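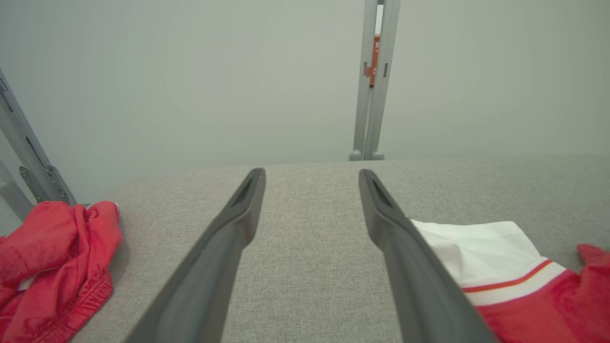
Visit to Stedier, Nasesside, June

Stedier writes control and perception software for two-fingered grippers. Lucinda Rosenthal showed our group of 12 round the test floor, which opened to visitors at 14:00.

Garments on the grey upholstered surface

The task on show was picking up clothes: a crumpled red garment on the left, a white and red one on the right. Cloth is hard for the planner, as it has no fixed shape to match against a model. Stedier's package, Piranis, looks for folds in the wrist camera view and scores each one as a place to pinch. Striped trim like the band on the right-hand garment used to be read as a fold edge, and the current release handles it with a separate filter.

Planning and tooling

The planner keeps the 4 best grasps and checks each path against the metal post and side frame before choosing. Rosenthal opened a log from the morning with 58 attempts in it. Every attempt can be replayed step by step in a viewer called Sakamoto, with the fold scores drawn over the camera picture.

I asked about grey cloth on a grey seat. She said it is still the weakest case and work on it continues. Tea was served upstairs afterwards.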